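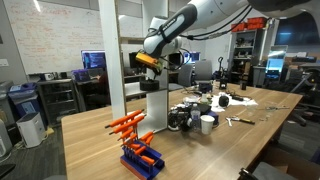 About Codinetti

Codinetti is a small furniture workshop in Stundport. We build shelving units, wall cabinets and worktables, and we repair the same kinds of things when people bring them in. The work is done on one floor, in one building, by the people who answer the phone.

What we make

Most of our orders are for open shelving. Our standard unit is called the Tanoli. It is tall and plain, with full-height side panels and painted white faces. We leave the edges of the boards unpainted and give them a coat of clear oil, so the wood color shows along every side. Customers sometimes ask us to paint the edges as well, and we will, but the unit was drawn with bare edges and we think it looks better that way.

The Tanoli comes in three widths. The standard board is 1000 millimeters long, and the short one is 500. A double unit at 2000 has an extra upright in the center, which you should allow for if you plan to store anything long. We will not build a 2000 unit without the upright. We tried it for a customer who wanted to keep records in one, and the boards sagged within a year. We replaced it at our own cost.

The second thing we make is the Reton table. It has a long wooden top with rounded corners, oiled and left its natural color. It started as the table we wanted for ourselves. People who came to collect their shelves kept asking what the table cost, so we put it on the price list. Schools buy it for art rooms, and a few offices use it for meetings. The corners are rounded at the same radius on every table whatever the length.

We also take on one-off pieces if they are close to what we already do. We do not make chairs, beds or anything upholstered. There is a chair maker in the next town and we are happy to pass along the number.

How the shop is set up

The shop has three areas: cutting, finishing and assembly. Cutting is at the back, behind a door that stays shut while the saws are on. Finishing is in a side room with its own air handling. Assembly takes up the front, and it is where visitors come in.

Assembly is done on tables at standing height. A unit goes up on the table once the side panels and boards have been dry fitted on the floor. Working at that height is easier on the back, and it makes it possible to get a key into the lower fixings without kneeling.

Nearly everything we build goes together with hex bolts, so the tool that gets used most here is a T-handle hex key. We keep the keys in racks, one rack to a table, with the sizes stepped so you can reach for the right one without reading the handle. The orange grips are easy to find when a table is covered in parts. There is a rule that a key goes back in its own rack, and it is followed most of the time. If a key goes missing from a set we order the single size and keep the rest.

The tables also collect water bottles, coffee cups, cable and whatever somebody put down at the start of the morning. We clear them at 4:30 every afternoon. Before that they look like work tables.

Checking and testing

Each shelving unit is fully assembled before it leaves, even when the customer has asked for it flat. We check that it stands square, that the boards sit level, and that the upper crosspiece is tight to both sides. Then it is taken apart in reverse order and the parts are numbered in pencil on the hidden faces. If you ever move the unit to another house, the pencil numbers will tell you which board goes where.

A unit that fails a check goes back to cutting. The usual cause is a side panel that has moved a little after painting. We let panels rest for four days before drilling, and in a damp March it can be longer. This is the most common reason for a late order, and we will call you if it happens to yours.

The building

Our address is 2811 Harbor Road, Stundport. The building was a sail loft and later a storage place for restaurant equipment. It has a good floor and high windows, and it is cold in winter. There is parking along the north side. The loading door is around the corner from the main door and has a bell.

We moved in when the old shop on Mill Street became too small to stand a double unit upright. The sign from Mill Street is hanging over the finishing room. The lettering has faded but you can still read the name.

Ordering

You can order by phone, by email or at the shop. We need the width, the number of boards and the height of the ceiling in the room where the unit will stand. Please measure the ceiling yourself, even if you have the plans for the house. If there is a baseboard, tell us how tall and how deep it is and we will notch the side panels to fit over it.

A deposit of one third is due when you order. Standard units take five to six weeks and tables take eight. One-off pieces are quoted separately, and the quote is good for 60 days.

We deliver within the county with our own van. Farther away we ship flat, with the bolts in a bag, an instruction sheet and one hex key of the right size.

Repairs

We repair our own furniture for as long as we have parts, and so far we have always had parts. Bring the piece in or send a picture of the damage. Work on furniture from other makers depends on how it was put together. Bolted and doweled pieces are usually fine. Stapled ones usually cost more to fix than to replace, and we will tell you that before you pay anything.

Visiting

The shop is open to visitors from 9:00 to 4:00 on working days, with a break from 12:00 to 12:45. You do not need an appointment to look at the finished pieces or pick up paint samples. If you want to talk through a drawing, call first so that somebody has time to sit down with you. Closed shoes are required past the front counter.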